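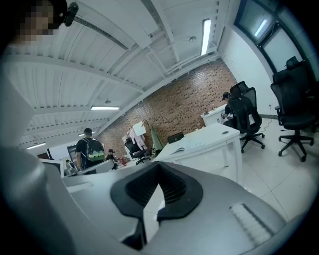
Progress report to the Gusesach Fund
Project: Nendow, a message app for older phones
Period covered: the second half-year of the grant

1. Summary

The purpose of the grant is to keep old smartphones in use after their makers stop giving updates. In this period we finished the second test version of Nendow and gave it to a larger group of testers. The work on the keyboard phones is on schedule. The work on backup is late by six weeks, and we explain the delay in section 3.

2. Work completed

Nendow now starts on all the phone models that we promised in the application, including the two Kwon models with a physical keyboard. These were the most difficult for us. The Kwon K-series uses a square screen, and our first layout left only three lines of text visible when a conversation was open. We made a separate layout for square screens, and the shortcut keys now work as the owners remember them: R for reply, T for top of the list, and the space bar to move one page down.

The test group has grown from 70 persons to 284. Most of them found us through the Lekar user forum, where a thread about our project was opened in November. Between them they sent 2099 error reports. Many of these describe the same problem, so the number of separate errors is much smaller. We have closed all errors in the highest class except one. The open one concerns the Lekar 4, which loses its network connection when a call arrives during the sending of a photo. We can repeat the error, but we do not yet know if it is in our code or in the radio software of the phone.

Battery use was a complaint in the first report. The app now checks for new messages less often when the screen is dark, and the testers with a worn battery say that the phone again lasts until the evening.

3. Work delayed

Backup of messages to a memory card should have been ready at the end of this period. The writing of the backup works well. Reading it back on a different phone model does not always work, in particular when the old phone used another alphabet for contact names. We decided to not release a backup that can be written but not safely read. The developer for this part was also absent for one month, and we had no replacement with enough knowledge of the file format.

4. Budget

Spending is within the plan. We used less than expected on phones for testing, as several testers lent us their own devices. Hosting has cost 500 euros more than planned, because of the larger test group. We ask for your permission to cover this amount from the equipment line. The total of the grant does not change.

5. Next period

We will finish the backup first. After this comes the translation of the menus into four more languages, and the publishing of the source code with a short guide for building it. We would also like to write to Lekar again about the radio software. Our first two letters had no answer.

The detailed cost table and the list of open errors are sent separately.

The Nendow project team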